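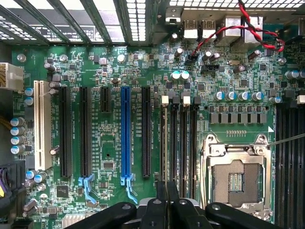
Hello all,

Marjan asked how the teardown benches at Ukham are getting on since the arms went in, and I've been itching to answer! We refurbish old workstations and servers, and since April two of our 12 benches have had an arm on them. The boring part used to be hour after hour of pulling plugs and cards, and it wrecked people's thumbs. Now Drosus (our name for the bench software) does a first pass and the person decides what's worth keeping. Boards with the processor socket open and the gold contacts showing still go to a human, every time. So does anything with a thin twisted pair like the red and black one going to its little two-pin plug -- those are fiddly and I'd want eyes on them.

On 14:20 Marjan Naseri wrote:
> Did anyone lose hours over it? And do the
> bench people get a say in what the arm does,
> or does it all come down from the office?

No hours lost. We were 56 on the floor before and we're 54 now, both retirements. The bench people write the pick lists themselves, and they can stop the arm and change the order without asking me. Three of them have moved over to testing and fault finding, which pays a grade more, and they love it. The grumble is noise, and fair enough. Also the breaks got odd, as the arm doesn't care when it's tea time, so we now park it at half ten.

Happy to send our pick lists to anyone at Adness or elsewhere who wants a look.

Rostam Khosravi
Ukham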